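Topics Ages 9–12 Experiments Glossary Teachers

Science Desk > Machines > Robots > Can a robot do your chores?

Filed under: How It Works, Robots and Computers

Can a Robot Do Your Chores Yet?

The short answer is no. The longer answer is that a robot can do parts of some chores, in some rooms, on some days. This page explains which parts, and why the rest is slow to arrive.

What counts as a chore?

A chore is a job made of smaller jobs. Take clearing up after dinner. You find the plate. You decide how to hold it. You lift it, carry it, scrape it, rinse it and put it in a rack. You also notice that there is a fork hidden under the napkin, and you deal with the fork.

A dishwasher does one of these small jobs very well. It washes. It does not find the plate or load itself. Most machines in a home are like this. The washing machine does not collect socks from the floor, and the dryer does not fold them. The jobs left over for people are mostly picking up, sorting and putting away. Engineers call this work manipulation, which means moving things with a hand or something that acts like one.

Why is picking up so difficult?

Objects come in two main groups for a robot. Rigid objects keep their shape. A cup is rigid. If the robot knows where the rim of the cup is, it also knows where the base is.

Soft objects do not keep their shape. Cloth, string, rope and bread dough are all soft objects. When you pull one end of a rope, the middle moves too, and it may not move the same way twice. A cloth dropped on a counter can land in more shapes than anyone could list. The robot has to look again after every move.

Researchers often practice with a mixture of both groups. The kitchen counter is a useful place to do it, with hard things, soft things and things that can be pressed all within reach of one arm.

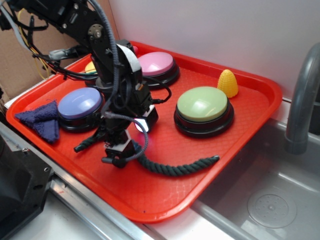
Pichit Chaiyaporn wrote in to disagree with the order of things on this page. The hand is not the problem, in his opinion. He would put knowing when to stop at the top of the list. A child wiping a table can tell that the table is clean, but a robot has to be given a test for "clean," and he has yet to see a good one that works on every table.

He has a point. Deciding that a chore is finished is a separate skill, and it comes up again further down.

How does a robot learn a chore?

There are two common ways.

The first is to write rules. A person tells the machine to go to a certain spot, close the gripper, go up, go left and open the gripper. This works in a factory, where each part arrives in the same spot every time. It fails in a kitchen, where the sponge is never where you left it.

The second is to learn from practice. A person guides the arm through the task many times, or the robot tries by itself and keeps a record. A computer program then looks for patterns in the records. One practice set, called Morkov, holds 1,955 tries at small household tasks. In 1,404 of them the task was finished. The other tries are kept as well, as a program can learn from a dropped cup.

What does the robot sense?

You use your eyes to reach for a rope, but once you have hold of it you mostly use your skin. You can feel whether it is slipping. Try tying a shoelace in thick gloves and you will find out how much your fingertips were doing.

Many robots have only cameras. Some have sensors in their fingertips as well. There are several designs. In one kind, the fingertip is a soft pad with a light behind it and a very small camera inside. When the pad presses on something, its surface bends, and the camera records the bend. The program uses that picture to work out where the object is touching and how hard.

A camera near the gripper helps with the last short distance. It gives a close view of whatever is between the fingers. The drawback is that it sees very little of anything else, so it is usually used together with a second camera placed farther back.
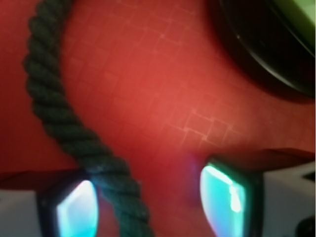

A dark green rope between two gripper fingers with glowing pads.

What about stores and workshops?

Shop-floor chores are a little easier than home chores. A stockroom has straight shelves and labels, and the boxes are mostly rigid. The Amwood stockroom tested an arm named Reven last November. Its job was to move small boxes from a cart to a shelf. It managed the boxes. It did not manage the bags of rope and netting, and those went back to Eduard Havlíček, who shelved them by hand.

So when?

Ask three separate questions about any robot you see in a video.

Can it do the job in a room it has not been in before?
Can it do the job with an object it has not met before?
Can it tell when the job is done?

For a vacuum robot the answers are fairly good – floors are flat, and most dirt does not need to be held. For folding towels, the answers depend on the towel. For tidying a bedroom, all three are still hard. Pick up your own socks for now.

Words to know

Gripper: the part of a robot arm that holds things.
Manipulation: moving objects by holding, pushing or pulling them.
Rigid: keeping the same shape when moved.
Sensor: a part that measures something, such as light or pressure.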